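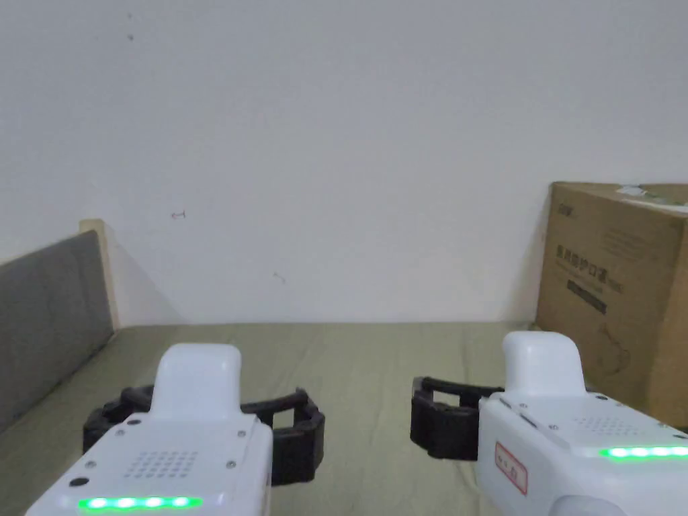

Progress report to the Amaral Fund: household laundry strand

Prepared by Marlene Gill for Zihan Qin
Reading time: 2 minutes

You asked for a plain account of where the money has gone since the last report, so I will start with the part I like least. The folding guide is written and the Imska course has opened, and I am still not convinced that either one will change what people do with a basket of T-shirts on a weeknight.

The grant was 600 dollars. It paid for printing and for bed linen, and Maltar let us have the bedroom at no charge. We work on the bed because most of the people on the course have no table big enough. I argued against this. A mattress gives under your hands, and a fitted sheet wrinkles as soon as anything is dragged across it. Jordan Mottram argued for it and won, and the draft guide now assumes a bed throughout.

The T-shirt is the first garment in the guide. The draft says "lay the shirt flat," as if that were one step. A soft cotton shirt can be spread out and still have a long wrinkle across the body, a sleeve folded in toward the side and a bottom corner bunched up. Anyone who folds from there gets a crooked shirt. I have asked for the step to be split in two, with the sleeves dealt with before the hem.
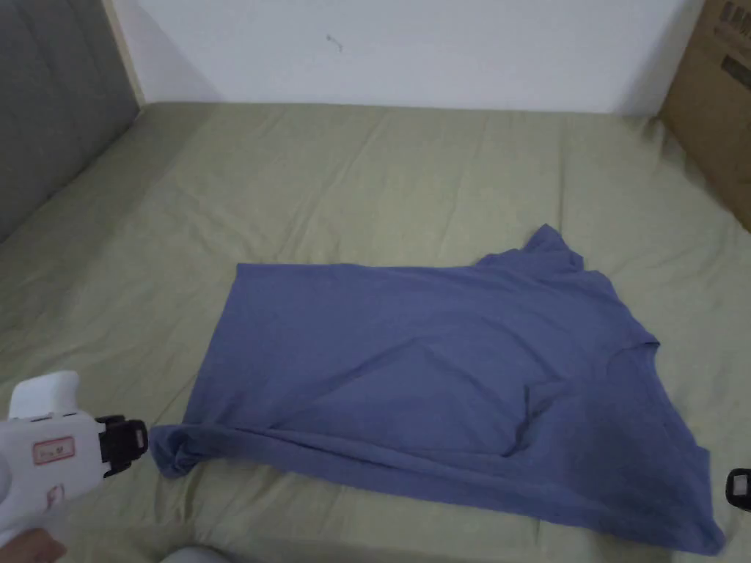

What has not gone well

Two of the sessions were canceled, and I do not expect to make them up before November. The feedback forms are friendly and tell us very little. "Very useful" is not evidence that a drawer got any tidier. Precious Lagman has drafted a follow-up form that asks what is in the drawer now, and I would like to use it even if the answers are worse.

I also doubt the claim in our original proposal that folding saves time. It may save space. A shirt left in a heap on the bed has to be opened out again before you can do anything with it, and that was missing from our estimate altogether. I would prefer to drop the claim.

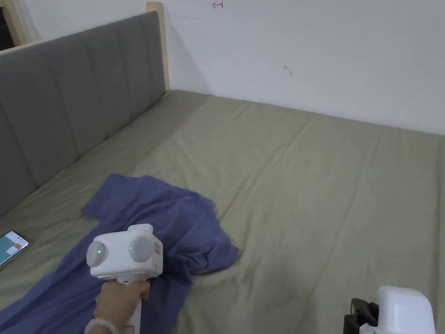
Page last changed: 14/09/2020

Next period

We will rewrite the T-shirt pages, starting from a crumpled shirt instead of a neat one. Pants and towels can wait. Brulon has offered to print the new version, though I have not seen a price and would not count on it. No further money is requested until the follow-up forms are back.

Related items
Amaral Fund: notes for grant holders
Imska course: what to bring
Fitted sheets, a second attempt

Comments

Poppy Oakley: Glad somebody finally questioned the time saving. I fold everything and I'm no faster than my sister, who doesn't.

Jordan Mottram: Still in favor of the bed. Agree on splitting the step.

Precious Lagman: The form is ready whenever you want it, Marlene.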